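Search this site Enter keywords Go

Setting and Serving at the Table
Handout 6: Sharing food between plates

These notes go with the afternoon session for the household and hospitality group. I have written them out rather more fully than I did last year, as several of you told me that my board notes made very little sense once you got home (fair enough, they make very little sense to me either by then). Please bring them with you next time with your own scribbles in the margins.

What we covered last time

You will remember that we spent most of the last session on tablecloths and bare tables, and that Hacer Gündoğdu brought in the long runner her aunt had made, which we all wanted to take home. We agreed that a bare wooden table is a perfectly good surface to serve on, provided it is wiped properly and you don't mind the odd mark. If you missed that week, borrow somebody's notes and read up on wiping with the grain, as it comes up again in the practical.

Choosing the plates

When you are putting out small things to eat, cakes and little savouries and so on, you will nearly always do better with two or three plates than with one big platter. People reach for the platter all at once and somebody's sleeve goes in the cream. With a couple of plates, spaced so that a hand can come down between them, everyone can get at something.

They needn't match. I grew up in a house where everything matched and it was all kept in a cupboard and we ate off the chipped ones! What I would ask you to think about is whether the colours are friendly to the food. A pale plate is kind to nearly anything, though very pale food can get a bit lost on it. A strong colour such as teal or dark blue makes icing look lovely and makes gravy look rather sad. Try it at home with a slice of bread and a tomato and you'll see what I mean.

Size matters more than colour, I think. The Sterkwood sets we use in the teaching room come in two sizes, and beginners always pick the large one and then fill it to the rim. Leave some plate showing. If you have put something on and find you are balancing the next thing on top of it, fetch another plate.

What goes with what

There was a good argument about this in February and I expect we shall have it again. My own rule is that sweet things go with sweet things and soft savoury things go by themselves, but Shazia Jadoon, who took this group before me and taught me most of what I know, was quite happy to put a bun beside an egg and let people sort themselves out. Her reasoning was that guests at a small table will ask for what they want, and that a plate with a bit of everything on it gets people talking. I have come round to this for family meals. For a larger do I would still keep them apart, mainly on account of flavours creeping. Anything with onion in it will creep.

Some things to keep in mind when you are sorting food on to plates:

Glazed or sticky things want room. A ring doughnut pushed up against its neighbour will leave its icing behind when it is lifted.
Flat things (slices, thin biscuits, strips of anything) disappear behind the rim when you look from a chair. Put them towards the front, or prop one on another.
Soft mounds such as scrambled egg or mash look best to one side, with a clear bit of plate next to them for the spoon to come in.
Wrapped things can be left wrapped. I know some books say otherwise.

Look from the chair

This is the part I most want you to take away. We all arrange food standing up, looking down on it, and it looks splendid. Then everybody sits down and sees mostly rims. So, every time, before you call people in, please bend your knees or pull out a chair and look across the table from the side. It takes a moment and you will nearly always move something. 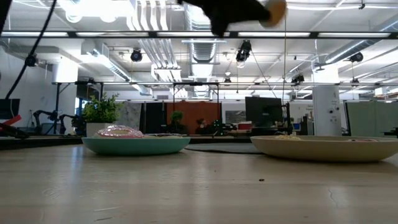
Once you have had your look from the chair, go round to the other side and do it again, because the person opposite gets quite a different table from yours. Tall things in the middle are the usual trouble. I am very fond of a plant on a table and I won't hear a word against them, but a bushy one in a pot can hide a plate completely, and the guest behind it will sit there politely with nothing. Move the pot back, or to the end, and let the food have the front.

Then the crumbs. You will have dropped some while you were arranging, everyone does. Pick up the larger specks with a barely damp cloth and leave the plates where they are, lifting each one only if you must. Please don't drag plates over wood. The Dinport table in our own room has been scratched by a good many years of students in a hurry, and it is a nice old table and deserves better.

Practical exercise

Work in pairs. Each pair will have a bare table, two plates of different colours and a tray of mixed food, some sweet and some savoury. You will also have a plant in a pot, which you may use or not as you please.

1. Wipe the table and let it dry.
2. Decide between you how to divide the food, and write down why. One sentence will do.
3. Set the plates with a hand's width or more between them.
4. Look from the chair, on both sides, and write down anything you moved.
5. Swap tables with another pair and serve yourselves from theirs.

The last step is the one people enjoy, naturally, but do pay attention while you are eating. Was anything awkward to reach? Did anything stick? Tell the other pair kindly.

For those writing it up

The written piece is up to 500 words and is due on May 13, 2026. I would like you to describe a table you have set yourself, at home or at work, and say what you would change. Drawings are very welcome and don't count towards the words. The chapter on small tables in the Huenchumán book, which starts on page 164, is worth reading first, although I think she is too strict about napkins. There are two copies on the shelf by the door, so please don't keep one over the holiday.

If you have any allergies, or there is something you don't eat, let me know before the practical and I will make up your tray separately. Aprons are in the tall cupboard, and the Wurkau cloths (the thick ones with the blue edge) go in the wash bag afterwards and not back in the drawer.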